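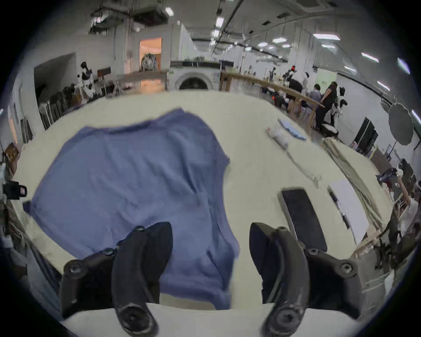
Jerome Dizon has been checking and folding returned clothing for eleven years, the last four of them at Ranjbar, where he runs the sorting floor. He is in charge of what happens to a garment between the box it comes back in and the shelf it goes out from. I spoke to him at one of the cream tables, and he carried on working for most of the conversation.

I asked him first why he starts new people on T-shirts.

"Because everyone thinks they can fold one," he said. "You give someone a coat and they slow down and think about it. Give them a T-shirt and they've done it before you've finished talking, and it's wrong."

His method begins with the shirt laid flat, neck away from you and hem towards you. He smooths from the middle outwards with the side of the hand. He does not try to get every wrinkle out.

"Soft creases will drop. The ones you worry about are the hard ones, where it's been squashed in a bag for a fortnight. Those go to the steamer. If you try to press them out with your hand you only stretch the cloth."

The shirt stays open while it is looked over. He checks the neckband, then under the arms, then the hem, and turns it to do the back. Only after that does he fold. Each sleeve comes in with its side, the bottom third goes up, and then it is folded once more. At the end the neck should sit in the centre.

Ranjbar handles returns for three clothing sellers, of which Caden is the largest. In an ordinary week the floor takes in 1,000 pieces. In January it is 2,000.

"January is presents," Dizon said. "Wrong size, wrong colour, already got one. Most of it has never been worn. You'd think that makes it easier, but people have had it out of the packet to look at, and it goes back in any old how."

Trousers are his least favourite. Khaki cotton in particular shows every mark, and a long piece takes up the side of the table while you are trying to do something else. He folds them lengthways first and leaves them lying like that until the tops are done.

"Some of my lot do it the other way round and I don't stop them. Davoud does trousers first. He's quicker than me, so I can't say much."

Davoud Ansari joined the floor two years ago from Ukov, a laundry that did hotel linen. I found him later at the packing end. He said that sheets had taught him to use the whole table.

"At Ukov you had two people to a sheet. You learn not to bunch up in one corner. When I came here I saw people folding on a bit of table this big," he said, holding his hands apart, "with all their things spread over the rest of it."

He prefers to keep a pen and something to write on to the right, and anything he is not using at the back. Clear bags are best, in his view, even though they cost a little more than the grey ones.

"With grey you open it to see what's inside. Then you've opened it, so you have to close it. With clear you look."

The bags are supplied by Zoso and come in packs of 100. Dizon said the only trouble with them is that they slide, so a stack of bagged shirts will not stay up on its own and has to go in a tray.

I asked what happens to the pieces that fail. Dizon said that out of the last hundred shirts he checked himself, 98 went back on the shelf. One had a pulled seam and one had make-up on the collar. The seam could be mended. The other went for rags, which he was sorry about, as it was a decent shirt.

"You can get make-up out of cotton if you catch it early. By the time it reaches us it's been sat in the post."

He is strict about light. The long rows of fluorescent tubes overhead are a good even white, he said, and he would not want to check dark colours under anything warmer. Navy and black look the same under a yellow bulb, and he has had odd socks go out because of it at another firm.

Did he fold this carefully at home?

"No. My wife does hers and I do mine. Mine go in the drawer rolled up."

He had a blue shirt in front of him by then and was running his thumb along the inside of the neckband. He found a loose thread, snipped it, and asked Ansari to bring over another tray.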